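Fruit and veg swap moves to the Clinport hall

The monthly swap has a new home. From May we will be in the supper room behind the Clinport hall, on the Kramer Street side, and no longer under the awning at the Clirnville oval. The awning was fine in summer but last winter we packed up early more often than we stayed, and the wind coming off the oval took a tray of seedlings with it on one occasion. The supper room has a sink, power points and a door wide enough for a wheelbarrow.

The swap runs from 2 until 4 in the afternoon, same as before. Please don't drop produce at the door ahead of time. The hall is used by the dance school in the mornings and last year a box of feijoas was left on the step and walked through by most of the junior tap class.

For anyone who hasn't been, the way it works is simple. You bring what you have too much of, put it on the tables, and take home what you can use. There is no money and no weighing. You don't need to bring anything the first time. Eggs are welcome if they are clean and in a carton with the date written on it. Jams, pickles and chutneys need a label with the ingredients and the month they were made. We can't take meat, milk or anything with cream in it.

A few people have asked what goes quickly. Lemons go slowly, because half the district has a tree. Garlic, ginger, passionfruit and good eating apples are usually gone in the first half hour. Herbs do well if you tie them in small bunches — a garbage bag full of parsley puts people off. Zucchini will be taken if they are shorter than your hand. Beyond that size you may be driving them home again. 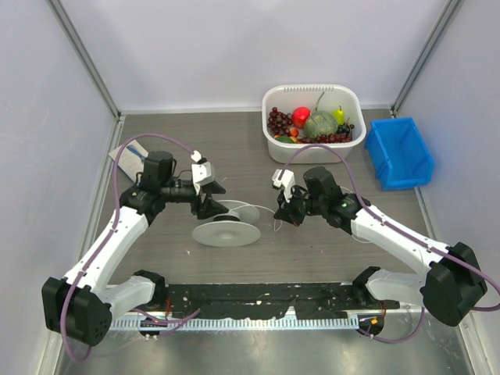 Hartmut Wendt has offered to run a short session on storing the autumn harvest at the first swap in the new room. He grew apples commercially for years before moving down to the coast, and he will cover picking, sorting and keeping fruit without a coolroom. His main advice is to handle apples as little as possible and to go through them every week, as one with a bruise will spoil the ones next to it. Pumpkins should be cut with a good length of stalk left on and cured somewhere dry before they go into the shed. Potatoes want the dark, and should be kept well away from onions. He will also bring his notes on drying pears, which several members have been chasing since the show.

We are still looking for clean jars with lids, egg cartons and paper bags. Please soak the labels off the jars first. The last lot took an afternoon with a scraper and a bottle of eucalyptus oil.

On the money side, hire of the supper room is $12 a session, and that will be covered by the gold coin tin at the tea table. We have $175 left over from the plant stall. The plan is to put it towards two more trestles and a decent set of secateurs for the tool library, as the present pair has been sharpened down to very little.

Parking is off the back lane. The spots along the fence belong to the Volia flats, so please leave those free even if they look empty. If you have heavy boxes you can pull up beside the ramp to unload, then move the car around to the lane. The ramp is not steep but the concrete gets slippery when it has been raining.

Cuttings and seedlings go on the table nearest the window. Label them if you know what they are, and say so if you don't. Mint and comfrey need to be in a pot, please, with a warning on it.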